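Crime down by 92 per cent? A Saturday at Vuvano

The car park was full by ten, so the free coffee must have worked. Vuvano had opened its Siltmont office to the public for the day, and the council's website had been pushing it for weeks as a chance to "see how safer streets are made". I went with a notebook and a bad mood.

For anyone who has missed it, Vuvano sells a system called Menow. It takes years of police reports and 999 calls, puts them on a map, and tells the police which streets to watch tonight. Siltmont has had it on trial since last July. The council now wants to buy it outright, and would like us all to be pleased.

The talk was in a long room upstairs with not enough chairs. A man in a company fleece put up a slide saying Menow had been right 92 per cent of the time. Right about what? He said it was right when an incident was recorded inside a marked area during the marked shift. I asked how big a marked area was. It varied. I asked what counted as an incident, and it turned into quite a long list, with noise complaints and stop and search on it.

So the police are sent to a street, they stop people on that street, the stops go into the records, and the map scores a hit. I said this out loud and was told the model "corrects for patrol levels". How it does that is commercially sensitive.

There were 16 marked areas on the trial map and 11 of them were on the Pan estate. Anyone who has lived here for long could have drawn that map with a crayon. The Pan has had more patrols than the rest of the town for as long as I can remember, and so it has more arrests, and so it gets more patrols. Burglaries in the big houses by the golf club get a crime number over the phone – no wonder that side of town looks so peaceful in red and green.

I should be fair. People on the Pan do get robbed, and plenty of them want to see more police, and quicker. Nothing in the talk dealt with quicker. Response times weren't on any slide, and when somebody near the window asked about them we were told that was a matter for the force, and the force hadn't sent anyone.

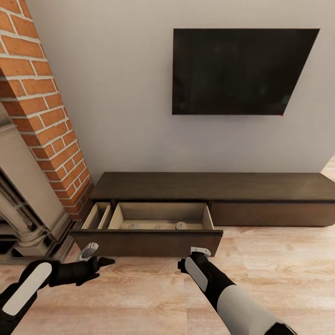
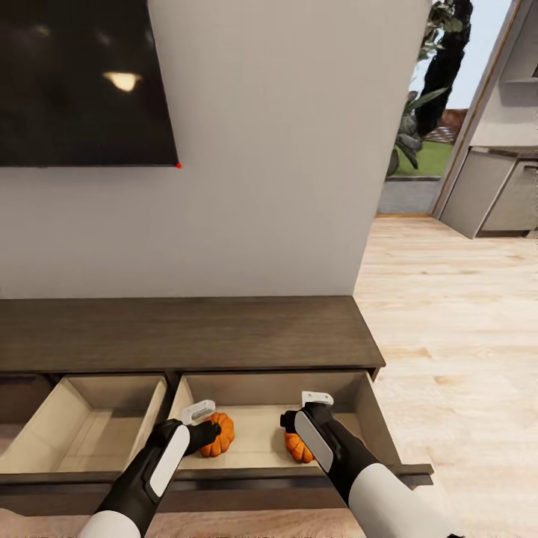
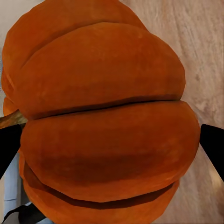
One mother from the Pan told the room that her son had been stopped four times since the trial began and had never been charged with anything, and she wanted to know whether those four stops counted towards the 92. The fleece said he couldn't discuss single cases. She said she wasn't asking about a case, she was asking about the sum. He offered her a leaflet.

I took one as well. It says Menow has learned from 2000 shifts and does not use race, which sounds fine until you look at which postcodes it does use. It also says an outside review has been carried out. I asked at the desk for a copy and was given an email address.

After that we were walked past the server room, allowed to look through the glass, and let out by the side door. The council votes in the autumn. I emailed the address on Saturday night – no reply so far.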